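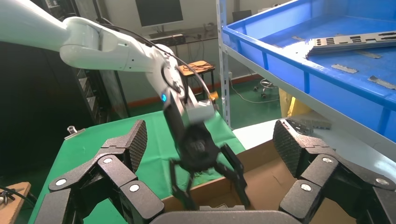
How much of a shipped box is empty space? More than half, in most of the small-parts parcels we logged at the two depots.

4.2 Void space and box choice

Parcels came through Harkton and Andov, all single-item orders, all hardware. 728 at Harkton, the rest at Andov, 2657 in total. Outer size taken with a tape at intake, item size from the packing slip. Slips missing or unreadable: dropped from the void figures, kept in the weight figures (see 4.4).

Main result first. Void share did not track item size very well. It tracked the number of box sizes a sender kept on the shelf. Senders with one or two sizes put everything in them, brackets, hinges, a bag of washers. Prantl, which stocks a wide range, did better on small items but no better on long ones. We had expected the oposite.

Filler is a separate matter. Paper, air pillows, or none at all. Damage claims were low across the board for metal parts so we can't say much about what filler does here. Glass and ceramics would be a diffrent story and are left out.
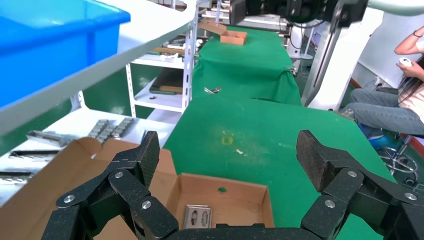
Figure 2. Open cardboard box with a small metal part on the box floor.

Season matters some. October intake at Andov ran heavy and box choice got sloppier, bigger boxes for the same items. Likely the small sizes ran out. Senders asked about this gave mixed answers, no stock records to check against.

Limits: one trade, two depots, tape readings by hand. Void share also treats a flat part and a round part the same, not ideal. Costs are in 4.3.

Tumatgate Working Papers | Contact the editors | Copyright 2024 | Back to top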